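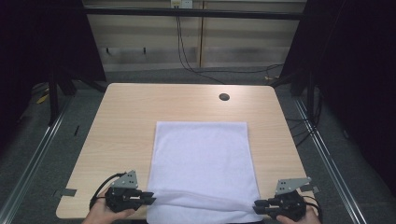 Presupuesto para célula de plegado de toallas: ¿pinzas de mano primero o brazos desde el principio?

Inicio | Foros | Automatización | Compras y presupuestos | Mercadillo | Entrar
Buscar en el foro... Búsqueda avanzada

lavanderia_norte
25 de septiembre de 2020
Buenas. Tengo que entregar el plan de inversión en noviembre y sigo sin verlo claro. Plegamos toalla blanca de rizo para hoteles y Darport nos propone dos fases: primero un par de pinzas manuales con soporte metálico, para grabar a gente plegando, y luego los brazos. En la foto, una persona con una pinza en cada mano levantando una franja de la toalla. La primera fase la cobran aparte y no se descuenta de la segunda. ¿Alguien ha pasado por esto? A mí me suena a pagar dos veces.

tornillo_sinfin
Te suena bien. Pide por escrito qué te quedas si no sigues con la fase dos. En mi empresa nos quedamos con unos discos duros llenos y un contrato de mantenimiento.

mgr_textil
No estoy de acuerdo. Si compras brazos sin saber si la tarea sale, el agujero es bastante mayor. Nosotros hicimos las pruebas con Hutthorpe, 500 repeticiones, y con eso descartamos la sábana bajera. Solo por ahí ya salió a cuenta.

tornillo_sinfin
¿500 repeticiones de qué? ¿Con la toalla ya extendida en la mesa, como en la foto? Eso es lo fácil. A mí que me enseñen cómo la sacan del carro hecha un gurruño. Todas las demos empiezan con la prenda plana.

mgr_textil
De sacarla del carro, cero. Ahí te doy la razón, lo presupuestaron como módulo aparte y lo dejamos.

lavanderia_norte
Pues en mi oferta tampoco aparece. Lo que sí aparece es una partida de 731 euros en «cableado y fijaciones» sin desglosar. Y las pinzas llevan cable, las dos. Pregunté si había versión inalámbrica y me contestaron que «está en hoja de ruta».

Grapadora77
Hoja de ruta = no. Mira también los repuestos. Los dedos articulados, ¿se venden sueltos o hay que cambiar la pinza entera? Con Sezer tardaban 6 semanas en servirnos una pieza y teníamos la mesa parada todo ese tiempo.

pliego_y_repliego
Yo llevo más de 5 años oyendo que el plegado está resuelto. Pedid una visita a una planta que lo tenga funcionando a turno completo, con toalla gastada y operarios vuestros delante. Si el comercial cambia de tema, ya tenéis la respuesta.

mgr_textil
Tampoco hay que exagerar. Grenov alquila el puesto por meses y puedes devolverlo. Más caro por mes, pero para un plan que se vota en noviembre lo veo más defendible que una compra.

lavanderia_norte
Lo del alquiler no lo había mirado. Les pido oferta. ¿El alquiler incluye la formación de la gente o eso va en otra factura?

mgr_textil
En otra factura.

tornillo_sinfin
Cómo no.

Este sitio utiliza cookies propias y de terceros. Si continúa navegando, acepta su uso. Aceptar | Más información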